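**Equipment Planning > Second manipulator cell, budget line**

**Burnach_Procurement** wrote:

Members are invited to comment on the proposed purchase of a second arm before submissions close in March. Nenard has quoted 22 weeks for delivery. Prosar quotes fewer, but excludes the gripper and commissioning labour.

The sorting trials use small plastic shapes on a maple board, bolted at the front to the perforated table. Any new cell should accept the same board.

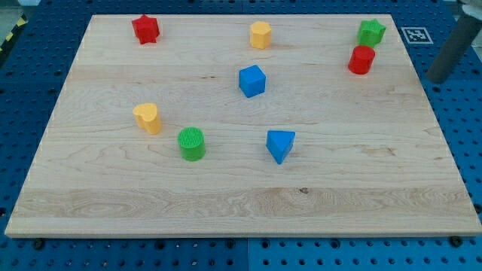 Nasrallah replied that payload had been over-specified in both quotations, and that the programme should fund 3 spare grippers first.

**cell_ops** wrote:

I do not agree. Spares do not relieve the queue - a second arm does.

**Burnach_Procurement** wrote:

Both positions are noted. Prosar has been asked to itemise labour. Please post any cabling requirements by Sunday.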